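Ticket: Zornville fence line, total VOC channel reads high overnight
Product: Drodia fence-line air monitor, north unit
Opened: 10 Apr 2020
Status: closed, with one follow-up
Priority: normal

Problem as reported
The north unit at the Jullbridge compressor station shows a raised total VOC baseline between dusk and early morning. The south unit, same model and same firmware, stays flat over the same hours. Residents on the lane have been reading the public page and want to know whether the night figures are real. Wind data for the period are light and variable and do not settle it.

Initial checks
Clock on both units agrees with the server. No gaps in the upload. Pump flow should be 600 ml per minute; the north unit logs 600 by day and drops to 400 after dark. The flow alarm did not trip, as the threshold had been left at the factory setting, below 400. Inlet filter replaced. No change the following night.
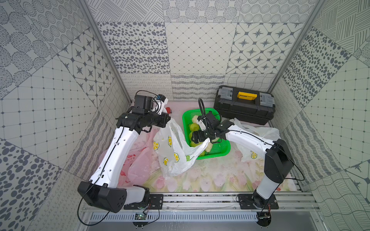
Attachment 1. Table with tulip-print mat, patterned tiles on the walls.

Zero and span
Ran zero air through the inlet for one hour in daylight. Reading settled within tolerance. Repeated after dark with the enclosure closed: reading settled high and stayed there. Span gas response was correct by day and low by night. A leak on the suction side would explain both results, with the pump drawing air from inside the enclosure once the fittings cool and shrink. The foam lining in the enclosure gives off enough vapour to lift the baseline.

Exported 1,216 records covering the affected period. Every high reading coincides with reduced flow. No high readings at full flow.

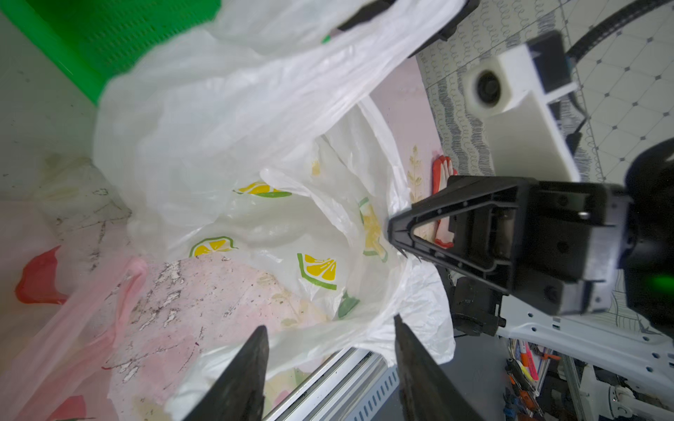
Grab samples were requested as an independent check on the night readings. Two were taken at the north fence with the Oyelaran sampling kit, one at dusk and one before dawn, and went to the lab under the usual form. A third was refused at intake — valve not closed, bag flat on arrival. For anyone sampling from the lane in future, please use only the bags in the kit. Shopping bags will not do, whether plain thin white ones or a crumpled one with lemon slices printed on it like the one photographed; they are open at the top and cannot be sealed to a valve. The lab result for both accepted samples was below the reporting limit for benzene and toluene.

Repair
Opened the enclosure and pressurised the sample line. Bubbles at the elbow behind the pump. The compression nut was cracked on one face. Fitted a new nut and ferrule, cut back 5 mm of tube, retested. Line held pressure. Flow alarm threshold raised so that a drop of this size will now report.
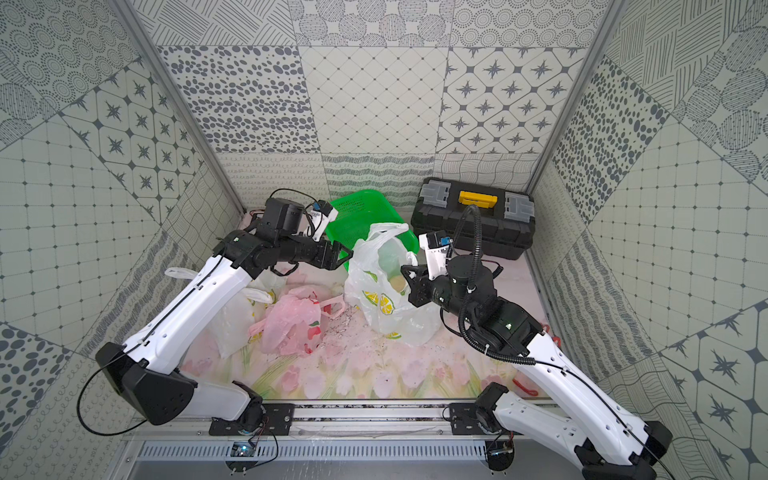
Drodia replied that the cracked nut matches a batch already withdrawn, and asked for the serial number of the south unit as well. They advised against correcting the old data by formula and said the affected hours should be flagged invalid, with the raw values left available for download. They would also like the foam lining taken out at the next service visit.

Action taken
Night records with reduced flow flagged invalid on the public page, raw file kept. Note added to the page giving the cause and the dates affected. South unit serial number sent. The invalid flag means the hours cannot be used either way: they do not show an emission, and they do not show clean air. The two lab samples stand on their own and cover only the times they were taken.

After repair
Flow steady at 600 ml per minute day and night. Zero check after dark within tolerance. North and south baselines now track each other.

Follow-up
Foam lining to be removed from both enclosures at the September service. South unit nut to be inspected on the same visit, sooner if the flow alarm reports.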